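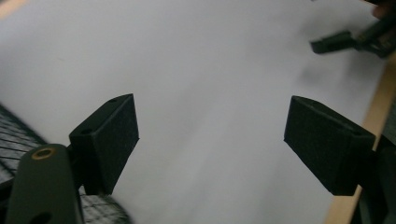 3.2 Cans, labels, and the white tabletop

Cans are a wonderful thing to study in a pantry. They are cheap, they stack, they come in only a handful of common sizes, and yet two cans of the same size can be very different to live with once they have to be found again on a crowded shelf. In the Plumero shelf study we set out to learn what part of a can people look at when they put it away, and whether the way it was resting on the table beforehand has any effect on how it ends up in the cupboard.

The work surface was a plain white tabletop. We tried a wood-grain top in the pilot, and sorters told us that brown and gold labels were harder to pick out on it, so the white top stayed for the rest of the work. White also gave us a nice clean look at the shadow under each can, which we used when judging whether a can was lying flat or resting against a neighbor.

The test set held 40 cans, bought in ordinary stores in two rounds. We grouped them by how much of the body the label covers. Full-wrap cans carry printing from rim to rim. Band-label cans leave a strip of bare metal, and these quickly became our favorites! The line between color and metal runs the length of the can, so when the can is on its side that line acts like a marker: one look tells you how far the can has turned. Full-wrap cans offer nothing of the kind unless the artwork happens to have a strong edge in it.

Figure 3 is a good case of a band label. The teal-blue covers the upper part of the can as it lies on the white surface, the lower boundary is a clean straight line, and the silver body picks up a pale band of light below it. A white barcode sticker with black bars sits on the left side of the label.

Figure 3. Can lying on its side on the white tabletop, with teal-blue label, barcode sticker, and bare metal below the label. 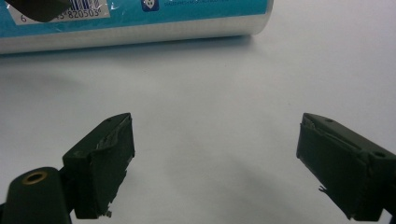 Each sorting round began with a mixed group of cans, some upright and some lying down, and ended when all of them were on a two-level shelf unit (Sulness, the narrow version). Sorters were asked to put the cans away as they would at home. We gave no rule about which way a label should face, and we did not tell them that facing was what we would be scoring. Across all rounds we logged 1,338 placements. A placement was counted as "facing" if the product name could be read from the front of the shelf without touching the can, "partly facing" if at least half of the name could be read, and "turned" otherwise.

The first result surprised us, and we still enjoy talking about it. Cans that started on their sides were more likely to end up facing than cans that started upright. We had expected the reverse, given that a can lying down has to be picked up and tipped before it can go anywhere. Watching the rounds again, we think the tipping itself is what helps. A person who tips a can upright has it in the hand a little longer, usually looks at it, and often gives it a small turn with the thumb on the way to the shelf. An upright can is simply grabbed from above and set down in whatever direction it was already facing.

The second result concerns barcodes. Several sorters used the barcode as a sign that they were looking at the back of the can, and turned the can away from it. This works well for cans with the code printed opposite the product name. It works much less well when the code is close to the front artwork, or when a separate sticker has been added, and for those cans the share of "turned" placements went up. A store sticker can land anywhere, so it tells you little about where the front is.

Glare mattered less than we feared. Bare metal reflects the lamp as a bright stripe, and we were ready to throw out rounds where the stripe made a label hard to read. Only one can gave real trouble, a glossy full-wrap design in the Flunon group, and moving the lamp toward the back of the table fixed it.

Rolling was the other small headache. Cans placed on their sides did not always stay put, especially those with a raised seam. We let them settle before starting a round and wrote down the resting position only after they had stopped moving. Propping them with felt wedges would have been easier, but the wedges covered part of the label and people kept trying to put them away too.

Section 3.3 repeats the task with jars, where the label is rarely the first thing people look at.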